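Evisum Robotics Test Group
Berura home scenes - floor-level manipulation
Pre-release inspection checklist with comments, revision 3

Scene set: Pattinasarany, wood floor variant
Inspected by: Jovita Bautista
Second reader: Rigoberto Ventura
Date of inspection: 7/3/25
Episodes in the release candidate: 743

Scope

The checklist applies to simulated scenes in which the arm works at or near floor height with the wrist camera on. It does not cover table-height scenes, which have their own list, and it does not cover the physical robot. A scene set that passes here may be used for training and for policy comparison. It may not be cited as evidence of safe behavior around people.

Mark each item Pass, Fail, Pass with comment, or Not applicable. A blank is treated as Fail. Comments go directly under the item they concern. Do not change the wording of an item to fit a result; send wording problems to Wenceslao Ayala, who owns the list.

Section A. Records

A1. The scene set has one version label and every episode carries it.
Result: Pass

A2. The simulator build is recorded with the episodes.
Result: Pass

A3. Random seeds are stored and an episode can be replayed from its seed.
Result: Pass with comment
Comment (JB): Replayed 13 episodes. All ended in the same state as the stored record. Replay was done on the machine that made the episodes. Replay on a second machine is still open.
Comment (RV): Agreed that it is open. The item as written does not ask for a second machine. It should, and I have asked for the change in the next revision.

A4. All views saved for an episode are marked as simulated, in the file record and in any report that shows them.
Result: Pass

A5. Operator notes are present where an episode was stopped by hand.
Result: Fail
Comment (JB): Notes are missing for 2 stopped episodes. The stop reason field holds the default value. Emiliano Camacho has been asked to fill in the reason from the session log or pull the episodes. Do not guess at the reason from the joint data.

Section B. Motion limits near the floor

B1. The lower height limit for the fingertips is set in the controller as well as in the task script.
Result: Pass
Comment (JB): Earlier sets had it in the task script alone, and a script error could remove it. Checked by loading the controller with an empty task.

B2. Downward speed is reduced inside the floor zone.
Result: Pass

B3. The reduced speed applies to the lowest point of the gripper, whichever part that is at the time.
Result: Pass with comment
Comment (JB): True for the fingers and the gripper body. The camera housing has been left out of the lowest-point calculation. With the wrist tilted far over, the housing can be lower than the fingers.
Comment (RV): I would have marked this Fail. I accept the result because the tilt range in these tasks keeps the housing above the fingertips. That must be stated in the release notes. Anyone who widens the tilt range has to reopen B3.

B4. A contact force limit is active whenever the arm is in the floor zone, including on the way out.
Result: Pass

B5. After a limit stop the arm holds its position and does not try the move again without a new command.
Result: Pass
Comment (JB): Forced a stop during a downward move and during a sideways move. The arm held in both cases.

Section C. Wrist view

C1. Both fingers are in view at the working opening.
Result: Pass with comment
Comment (JB): A fingertip that is partly outside the view is accepted. A fingertip that cannot be seen at all during an approach is not.

C2. The fingers can be told apart from whatever is behind them.
Result: Pass with comment
Comment (JB): Black fingers read clearly on light boards. Over a dark surface the outline gets weak. The inspector should step through the segment and not rely on one still. If the outline is lost for the whole approach, mark the episode for review.

C3. Floor texture holds up at the distances used in the task.
Result: Pass with comment
Comment (JB): Grain goes soft in patches at close range. Plank direction can still be followed. No tiling edges found.

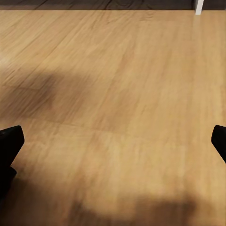
Wrist view, fingers open, bare boards between them. 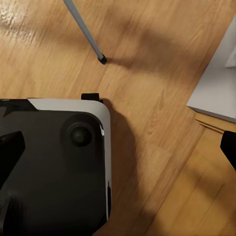 C4. Shadows agree with the lights listed in the scene file.
Result: Pass
Comment (JB): Checked against the light list for each room. Soft shadows are allowed. A shadow that changes direction between consecutive stored views is a Fail, whatever the cause.
Comment (RV): Please also check that the arm's own shadow is turned on. It was off in the Brorard set and the error was found late, after two training runs had used it.
Comment (JB): Checked, on.

C5. Glare on the floor does not hide an object the task depends on.
Result: Pass with comment
Comment (JB): The shine setting on the wood is high. No target was lost to it in the episodes I stepped through. I would lower the setting for the next set, but it is not a reason to hold this one.

C6. Views are saved at the same rate as the joint data, or the difference is recorded.
Result: Pass

Section D. Objects and clearances

D1. Every object on the floor has a collision shape.
Result: Pass

D2. The collision shape of a thin object matches what is drawn.
Result: Fail
Comment (JB): Table and stand legs were tested by moving a finger slowly against them from the side. One leg model has a collision shape wider than the drawn part, so the finger stops in open space. The reverse error, where the finger passes through, was not found. Corrected model requested.
Comment (RV): A shape that is too wide looks like the cautious error. It still has to be fixed. A policy trained on it learns a clearance that has nothing to do with the object, and a force reading taken there is false.

D3. Objects with raised parts (knobs, buttons, tabs, handles) have those parts in the collision shape, or the record says they do not.
Result: Pass with comment
Comment (JB): Left out for appliances that are not task targets. Recorded as such. No force data from those parts may be used.

D4. Objects do not sink into the floor, float above it, or drift when nothing touches them.
Result: Pass
Comment (JB): Ran the scene with the arm parked and compared positions at start and end.

D5. Start positions keep the gripper clear of all objects at full opening.
Result: Pass

D6. The path planner treats objects outside the wrist view as present.
Result: Pass
Comment (JB): This item is failed more often than any other in our older sets. A planner that reads from the current view alone will swing the forearm through whatever has just left it. Test by turning the wrist away from an object and then asking for a move across its position. The planned path should go around it or the request should be refused.

D7. Where the task does not involve a floor object, contact with that object ends the episode as unsuccessful.
Result: Pass with comment
Comment (JB): Works for contact by the fingers and the forearm. Contact by a held object is logged but does not end the episode.
Comment (RV): Contact by a held object is contact by the robot. I want this changed before release. A logged event that has no effect on the result will not be read.

Section E. Stopping and reset

E1. The stop command works in every task phase.
Result: Pass

E2. The stop is logged with the time, the phase and the source.
Result: Pass with comment
Comment (JB): Source is missing on the stops listed under A5. Same cause, same fix.

E3. A reset cannot begin while the gripper is closed on an object.
Result: Pass

E4. The reset path meets the same limits as the task path.
Result: Pass
Comment (JB): Section B was repeated for the reset path. Do not skip this on the grounds that reset views are thrown away. The same reset code is used on the physical arm.

E5. After reset, the scene matches its start record.
Result: Pass

Section F. Items to close before release

A5 - supply stop reasons or remove the episodes. Owner: Emiliano Camacho.
B3 - add the tilt range and the camera housing exception to the release notes. Owner: Jovita Bautista.
D2 - replace the leg model, then rerun every episode that uses it. Owner: Jovita Ayala.
D7 - end the episode on contact by a held object. Owner: Jovita Ayala.

The second-machine replay under A3 and the floor shine setting under C5 may be closed after release.

Notes for inspectors

Use initials and the family name in the owner field. There are two Jovitas in the group and work has gone to the wrong desk.

Step through the episode before reading the operator notes. Reading the notes first tends to decide what gets looked at.

When an item fails, finish the section anyway. A partial list has to be done again from the top, and the second pass is usually a different person.

Do not repair a scene during inspection. Write down the fault, leave the files alone and pass it to the owner. If a file has to be opened to confirm a fault, work on a copy and say so in the comment.

A Fail stays in the record after the fault is fixed. Add the new result under the old one with initials.

Overall result: Hold
Release status will be reviewed when A5, B3, D2 and D7 are closed. Sections B and D are to be repeated in full after the model change. Sections C and E need to be repeated only for the episodes that are rerun.

Signed: J. Bautista, inspector
Signed: R. Ventura, second reader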